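The Last Run to Skosby

Fulgencio Pacheco drove the Plelbridge ferry bus for the last time in August. The company had told him in June. There were not enough riders, and the road past Bratmont needed work that the council would not pay for.

He left the depot at 6.40 in the morning with three people on board. Two were going to the clinic. The third was a boy of about 12 who sat behind him and asked how far it was to Skosby.

"Sixty-seven kilometres," Fulgencio said. "You getting off there?"

"My nan's meeting me."

The harbour was grey and the tide was out. He took the hill in second gear, the way he always did, and waited at the top for a truck to clear the one-lane bridge. The driver lifted a hand. Fulgencio lifted his.

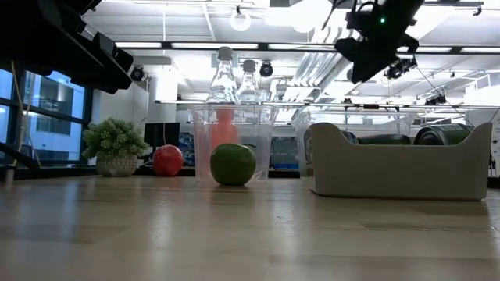

At Bratmont the clinic pair got off and one of them, Mrs Sakai, gave him an envelope. He put it in his shirt pocket and thanked her. She had ridden with him since her husband lost his licence.

"What will you do now?" she asked.

"Paint the shed," he said. "After that I don't know."

The boy moved across the aisle so he could see the water. For the next 40 minutes neither of them spoke. A grader was parked at the turnoff with nobody in it. Further on there were cattle on the verge, and Fulgencio slowed and leaned on the horn until they went back through the gap in the fence.

The grandmother was waiting beside her ute at the Skosby store. She took the boy's bag and asked what time the bus went back on Friday week.

"There isn't one," Fulgencio said.

She looked at the timetable on the pole – it was still up – and then at him.

"I've got a car," he said. "I'll come out for him. Say nine o'clock."

She wrote her number on the back of Mrs Sakai's envelope. He turned the bus around in the gravel and started home.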